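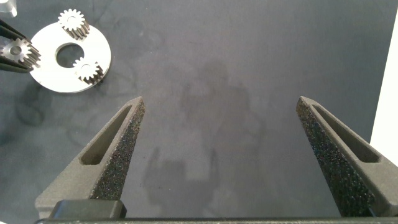
Golshifteh Moradi

4.2 Changes to the assembly task

Figure 3. Spur gears and carrier-like plate at the Rekwood cell, seen from the right wrist. The third gear is held by the left arm.

Before the cell was installed, fitters at the Destunham plant placed every gear by hand. Their work now consists of loading parts, clearing faults and checking finished carriers. Of 964 carriers logged in August, 51 needed a fitter to step in. Seven fitters were interviewed. Most reported less strain in the fingers but more waiting, and two said that they could no longer set their own pace. Boateng found the same complaint among packers at Lestance.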